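Podatcombe village hall hire – your questions

How do I book?
Email Tanveer Pirzada with the date and times. Phone is fine too but he's slow to ring back in November, panto season.

What size are the rooms?
Main hall takes 90 seated. Janjua Room is smaller, fine for meetings, and it has the white tables.
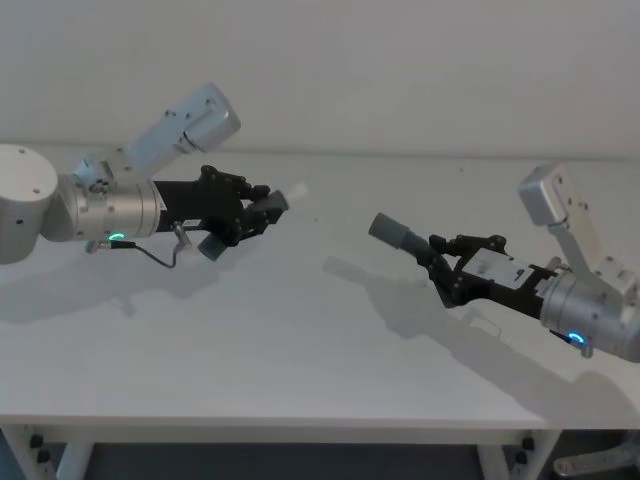 White tabletop, white wall behind.

Is there parking?
4 spaces at the front, then the lane. Please dont block the farm gate – it's used at all hours. Overflow is the field on the Prorngate side, dry weather only.

Can we bring our own food?
Yes. Kitchen is included, tea towels aren't. Take your rubbish home.

What about music?
Off by 11pm. Bar only with a licence, ask early.

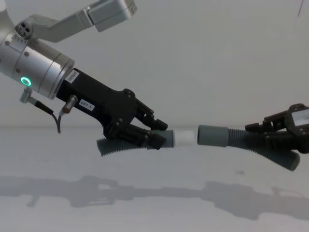

When do I get my deposit back?
Usually within a fortnight, once the keys are in and the hall's been checked. Goes back to the acount you paid from.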